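**Toldale, 1 June 2019**

# Hatard brings out a see-through tote for people who can never find their keys

Hatard, the small bag workshop on Dudek Lane in Toldale, is very pleased to say that its clear tote, the Fesorero, goes on sale in the shop this morning, after two years of drawing, stitching, unpicking and (more than once) starting all over again.

The idea came from our own customers, who kept telling us how much time they spend rummaging at the bottom of a dark bag. So we made one in clear plastic, edged it in cream fabric and gave it a wide woven strap in the same soft shade, with a ribbed weave that we think looks every bit as nice as it feels on the shoulder.
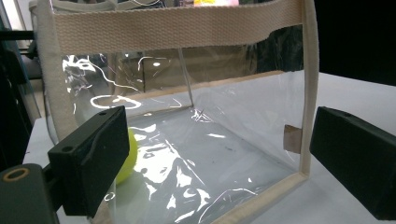 Bartosz Śliwiński, having carried one of the early bags to the market and back all spring, told us he had stopped patting his pockets at the front door, though he did add that he now has to be rather tidier about old receipts.

The first batch is 234 bags, each priced at £28.1 0 less than nothing fancy: plain £28, with a spare strap for £8. A second batch will follow in September, and we are happy to put names down for it now.

Do call in and try one for size, or ring the workshop on extension 281 and we will gladly put one by for you.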